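Cleaning cloths: seven bits of advice I no longer believe

Posted 26 Dec 2024

I have read a great many tips about cloths, most of them written by people who want to sell me one. The packet of Ninen microfibres under my sink promises to clean the whole house with water alone. It doesn't. On a greasy hob it moves the fat from left to right, and you end up reaching for the washing-up liquid as you would have anyway.

Colour coding is the other favourite. Blue for the bathroom, green for glass and so on. Fine in a hospital. In my kitchen in Grelstead the system lasted until February, when everything went through the wash with a black sock. 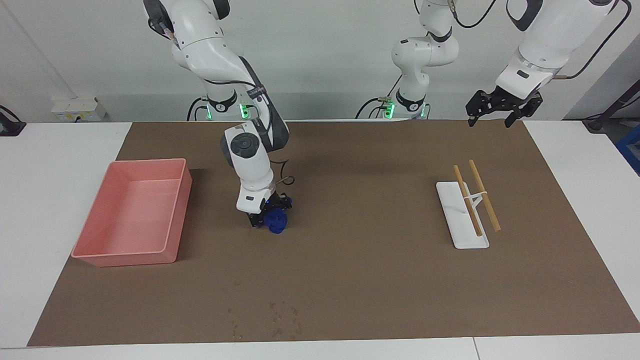 Something dark blue and crumpled, perhaps a cloth.

I do rate dark cloths for boots, bike chains and oven doors, where a pale one looks ruined after one go. But a dark cloth hides dirt, so don't use it for worktops. You want to see what you're wiping up.

Vinegar in the rinse? I tried it on half a load and couldn't tell the halves apart. Fabric softener is worse — it leaves tea towels that push water about. Leave it out. Wash at 60 if the label allows, and at 30 only for cloths that have done nothing but dust.

Boiling cloths in a pan works, but so does the machine, and the machine doesn't steam up the windows.
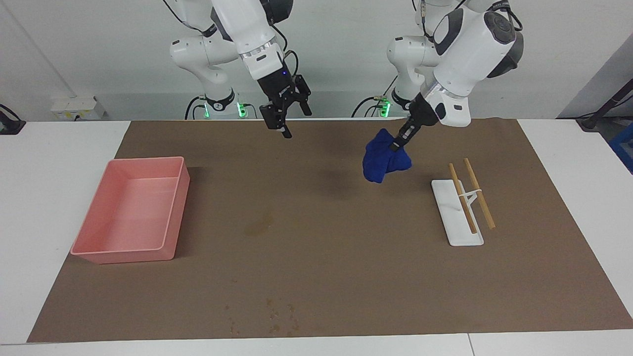 Covering the table before a messy job is the one old habit I'd defend. Cordeiro sell a wipe-clean mat for polishing and shoe care, and I gave it a fair trial. Polish stained it on the second outing and then it had to be scrubbed, which rather defeats the purpose. Brown paper spread wide over a white table, as in the photo, is what I'd use instead. Two layers if there's oil involved. Fold the mess inwards when you've finished and bin it.

As for the Monimo "everlasting" sponge, mine smelt after 9 days.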